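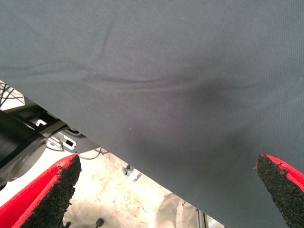 読了時間 7分

講演用原稿(発表者控え)
科学読み物はどのように史料を語るか――『フロックリー海藻図譜の人びと』刊行に寄せて

持ち時間は質疑を除き40分。開会の挨拶と講師紹介は司会が行うため、所属の説明は省略し、本題から始める。

1 導入

本日はお集まりいただき、誠にありがとうございます。グラクラ書房(Grakura)編集部を代表し、5月に刊行いたしました『フロックリー海藻図譜の人びと』についてお話し申し上げます。著者はイザティ・ハリム(Izzati Halim)氏、本文290ページ、2部構成の書籍です。

フロックリー(Flokley)の海藻図譜は、専門の方々の間では標本の同定に長く用いられてきた書物です。一方、その成立の経緯については、まとまった記述がほとんどございませんでした。図譜の扉には編者の名のみが記され、採集を担った者、下図を描いた者、石版を彫った者の名は見当たりません。ハリム氏の関心はこの扉の1枚から始まっております。

(ここで会場に、図譜の実物を手に取ったことのある方がおられるか尋ねる。挙手が少ない場合は次の段落をゆっくり読む。)

図譜は二つ折り判で、1葉に1種を収めます。解説文は短く、産地と採集の月、色の変化に関する注記が中心です。文章に個人的な感想が現れることはまずありません。したがって、この書物だけを読んでも、作り手の人柄や暮らしをうかがうことは困難です。

2 史料について

第1部の中心となるのは、ロンド(Londo)の旧港湾事務所に残されていた書簡と出納簿です。書簡は編者と彫版師の間で交わされたもので、大半が校正に関する用件に終始しています。紅藻の枝先が太すぎる、根元の影が濃い、紙の到着が遅れている、といった内容が繰り返されます。

著者はこの単調な書簡を、時系列に並べ直すことから着手しました。すると、ある年の冬を境に、彫版師の筆跡が変わっていることが判明いたします。署名は同じですが、文字の傾きと綴りの癖が異なります。本書ではこれを、彫版師の娘による代筆と推定しています。あくまで推定であり、直接の証拠は確認されておりません。著者はこの点を本文中で明記し、断定を避けました。

(補足。代筆説への反論は、書評で一度指摘を受けている。質疑で取り上げられた場合には、巻末注の該当箇所を示し、編集部として結論を述べることは控える。)

出納簿からは別の事情が読み取れます。初版の印刷部数は400部でしたが、予約者への発送記録はその数に及びません。残部の所在については第4章で扱っております。倉庫の浸水によって失われたとする従来の説に対し、著者は、別の表紙を付して再び販売された可能性を検討しています。

3 叙述の方法について

第2部では構成が変わり、著者自身の調査の過程が語られます。採集地の一つであるマンガバット(Mangubat)の入江を訪ね、図譜の記載に従って潮の引いた岩場を歩く章は、本書の中でも特に個人的な調子を帯びています。

この部分の扱いについては、編集の段階で相当の議論がございました。歴史の記述に著者の体験を交えることは、読者の理解を助ける反面、史料から読み取れる事柄と著者の想像との境界を曖昧にするおそれがあります。編集部では当初、紀行の部分を独立した付章とする案を提示いたしました。

これに対しハリム氏からは、入江での経験がなければ書簡の読み方そのものが変わらなかった、との説明がありました。採集者が注記に残した「朝のうちに色を写すこと」という一文は、机上では作業の指示としか読めません。現地で標本の退色を見たのち、氏はこの一文を、下図の制作者が採集に同行していたことを示す記述として読み直しています。第7章の論旨はすべてこの読み直しに基づいており、付章への分離は適当でないと判断いたしました。

最終的には、次の方針を採用しております。

史料の引用には必ず所蔵番号を付す。
著者の推測に基づく段落では、文末の表現によってその旨を明らかにする。
会話の再現は行わない。書簡に記された言葉に限り、かぎ括弧を用いる。

三つ目の方針により、草稿にあった場面のいくつかは削除されました。彫版師の仕事場における対話の場面は大変魅力的なものでしたが、根拠となる記録がなく、収録を見送っております。

(時間が押している場合、ここから第4節の朗読へ移る。余裕があれば次の図版の話を加える。)

図版の選定についても一言申し上げます。本書は図譜の複製を目的とするものではなく、収録した図版は論旨に必要な範囲にとどめました。彩色の再現には限界があり、同じ葉でも所蔵先によって色調が異なります。比較が必要な箇所では、どの機関の所蔵本に拠ったかを図版ごとに示しております。

4 朗読

第5章の冒頭を読み上げます。

「校正刷りが戻るたび、余白には新しい鉛筆の線が増えた。編者は海藻の名を書き、彫版師は紙代を書いた。二人は同じ余白を使いながら、ほとんど別の帳面をつけていたのである。」

(朗読後、数秒おく。解説は加えすぎないこと。)

この一節は、図譜の制作が学問上の事業であると同時に、日々の支払いを伴う仕事であったことを示しています。従来の研究では前者に重点が置かれ、工房の側の事情は脚注で触れられるにとどまっておりました。

5 今後の予定と謝意

書簡の翻刻につきましては、閲覧用の冊子を別途準備中です。判読の困難な箇所が残っており、公開の時期は未定でございます。海藻学および印刷史をご専門とされる方で、校閲にご協力いただける場合は、受付の用紙にご連絡先をご記入ください。

また、図譜の端本や発送時の包み紙をお持ちの方がおられましたら、編集部までお知らせくださいますようお願い申し上げます。表紙の異なる本の存在が確認できれば、第4章の検討をさらに進めることができます。

調査に際し、閲覧の便宜を図ってくださった各機関の皆様に厚く御礼申し上げます。これより質疑に移ります。ご質問のある方は、お手数ですが係の者がマイクをお持ちするまでお待ちください。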